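# The Arms on the Desktop Bench: A Talk With a Line Lead at Gradilex

Gradilex refurbishes office computers in a single-story building in Clisby. Desktop towers come in from leases, get opened, stripped, tested and rebuilt, and go back out. Until June that was all done by hand. Now one bench is run with robot arms, and the person who leads that line agreed to talk to us about how the work has changed. She asked us to leave her name out, and we met in the break room at the end of the early shift. 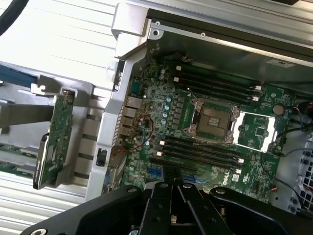 *Page last changed: October*

She has been with the company six years and started on the same bench she now supervises. Back then a technician took a tower from the cart, opened it, and did everything through to the final test.

"You had your own screwdriver and your own way of doing it," she said. "Two people could take apart the same machine in a different order and both be fine. That part is gone on this bench. There is one order."

The order was written by the technicians. Management asked three of them to spend part of each shift with the integrator, a company called Lernley, going through every step of the job. She was one of the three.

"They wanted to know things I had never put into words. How hard do you push on a memory module? I don't know, until it clicks. They said the arm doesn't know what a click is. So we spent a whole afternoon on that."

The processor was the part people worried about. A bent contact in a socket can mean a scrapped board, and the technicians had all ruined one at some point. For the first weeks she did not let the arm near a board that was meant to be sold.

"We had a pile of boards that were already dead. We used those. I would not sign off on anything else, and they didn't argue with me."
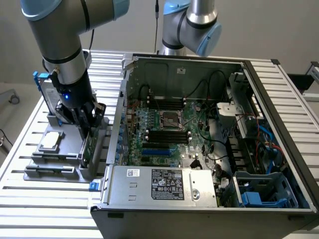
The other big change was in how parts are laid out. On the manual benches a technician can drop a card in a tray and find it again. The automated bench needs each part in a known place, standing the way the gripper expects it. The holders are made in-house, and she said the shop has gone through several versions of nearly all of them.

"If a holder is a little off, you can stand there half the morning. A person would just turn the card around and go on. So a lot of my day now is holders. I check them, I send them back, I ask for the slot to be wider. I never thought that would be my job."

We asked if anyone had lost work over it. She said no one on her shift was let go, but two people who left in the spring were not replaced. Another technician asked to move to the laptop line at the Zamudio building across town and has stayed there.

"He liked taking things apart. He said he didn't come here to watch. I understand that. Some days I feel the same."

For those who stayed, the job is partly setup and partly judgment. They load the fixtures, choose which towers are fit for the bench, and step in when the arm stops. Older cases with odd brackets or cables tied across the board still go to the manual benches.

"Cables are the hard thing," she said. "A wire is never in the same place twice. I can push it over with my finger and not think about it. For the arm you have to plan for it."
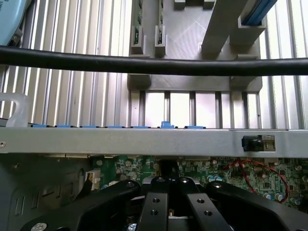 *The gripper over a tower's mainboard, with two cards in their holders behind.*

Pay was a sore point at first. Technicians who learned to run the bench were given the new duties before there was a new pay grade to go with them. It took three months to settle. She described the result as fair, though she thinks the order should have been the other way around.

"If you ask people to learn something, tell them what it's worth before they start. That was the main complaint. It was more about that than about the robots."

Training was uneven too. Lernley ran a short course on starting, stopping and recovering the arms. It covered the buttons well, she said, and left out most of what goes wrong in a normal shift. Her crew now keeps a paper notebook by the bench, where each person writes down what stopped the arm and what they did next.

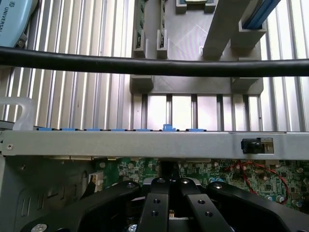

The notebook has also changed how the shifts talk to each other. Before, the late crew and the early crew hardly met, and each technician's unfinished machine simply waited on the bench. With a shared setup, one crew inherits whatever the other leaves, so handover now takes place at the bench with both leads present. She counts that as an improvement.

Her hands and wrists are better as well. Years of seating parts and pulling stiff connectors had left her with pain in one thumb, and she used to tape it before work. She has stopped doing that. What she has instead is a stiff neck from leaning over to check alignment, and she has asked for a second monitor so she can do some of it sitting down.

We asked what she would tell a line lead at another shop who was about to get the same kind of equipment.

"Get in the room early. If they are writing down how the job is done, be the one telling them. And keep a manual bench open. We still need ours every day."

A second automated bench is planned for the same room. She has seen the floor plan and sent it back with one change, to leave space for a cart between the two.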